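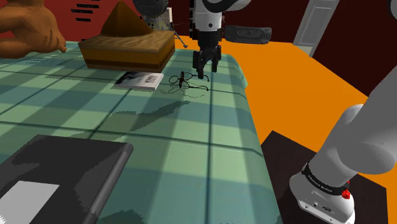
Table with green checked cloth, a small book and a large book or binder.

Grulidex civic reporting project
Progress report to the Climura Fund, second period
2019-11-23

The grant pays us to follow what elected members say about defense and border security, and then to check whether the record agrees with them. The record has been busy.

Since August we have logged 29 statements on security matters made at rallies, party meetings and the Skesska regional assembly. Most were about who was tough, when, and on whom. Six named a specific decision that could be checked against minutes or a published order. Of those, five have now been checked and written up. The sixth concerns a cabinet meeting that two parties describe in great detail and that neither can put a date on. We have asked both press offices for one. One sent us a copy of the speech again.

The border patrol funding vote took more of our time than planned. Both sides claimed to have doubled the patrol budget, and both used the same budget to prove it. The trick was in the starting year. Our article printed the two starting years side by side and was shared by supporters of each party as proof that the other was lying, so we count it as balanced.

Requests for documents remain slow. We filed four with the Psarras district office, which holds the older deployment orders. One was answered in full. One came back with every page blacked out except the page numbers, which were correct. The other two are pending, and we have been told that the delay is itself under review.

The election calendar did us no favors. Candidates in Skesska moved their closing rallies forward, and for a while we had more speeches than people to listen to them. We dropped the planned series on veterans' housing to keep up. We would like to bring it back in the next period, as it is the one security topic on which no candidate has offered us a quote.

Spending is within budget on every line but travel. Psarras is a long way off and its reading room closes for lunch – a generous lunch – so most visits meant an overnight stay. We ask permission to move money from the printing line, where we have hardly spent anything, to cover it.

For the next period we plan to finish the last check, with or without a date, and publish the full log of statements with sources. We also need a decision from the Fund on whether radio call-in shows fall within the terms of the grant. Candidates say different things there, and more of them.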